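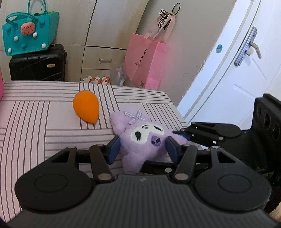
Flukmont household trial, bedroom tidying
Inspection checklist, Mon 18 May
Inspector: Natalie Garside. Second reader: Grigore Dinu.

1. Finger pads clean, no splits or loose edges
Pass.

2. Linkage pins seated, no play at the joints
Pass. Slight play on one pin, tightened by Teodor before we began. Check again in July.

3. Grip on soft items
Pass, with comments. A plush toy can be held by the head between the pads. I would not read much into that. Plush forgives a clumsy grip, and a child's toy is about the kindest object in any bedroom. The Hiltberg report calls this "handling of delicate goods". Please take that wording out.

4. Grip on small, light items
Not assessed. A makeup sponge on a striped sheet is a fair test and should be on the list next time. I want to see it picked up without dragging the sheet along.

5. Bags with soft handles
Fail. 3 tries at a felt tote, no lift. Horațiu says the handles were lying badly. Handles in people's homes do lie badly.

6. Hard luggage
Not attempted. Far too heavy for this hardware, and the plan should say so plainly.

7. Doors and drawers
Not attempted. The sales sheet promises "opens your wardrobe". Strike it until someone has done it with a bar handle and a lever handle, both.

8. Pinch points marked
Fail. No marking near the linkage. Keep fingers clear when two grippers are working close together. Veronica to order labels.

9. Floor clear, walkway open
Pass after moving a cable.

10. Time per task
Target for the full room was 600 seconds. We stopped at 700 with the bed still not made. I can do the same room in a good deal less, grumbling included.

General comments
Safe enough to carry on, once item 8 is closed. As for whether a machine can tidy a bedroom yet, my answer is no. It can hold things. Deciding where they go, and getting them there, was left to us throughout.

G.D.: Agree on 5 and 8. I think 10 is harsh for a first run, but leave it in.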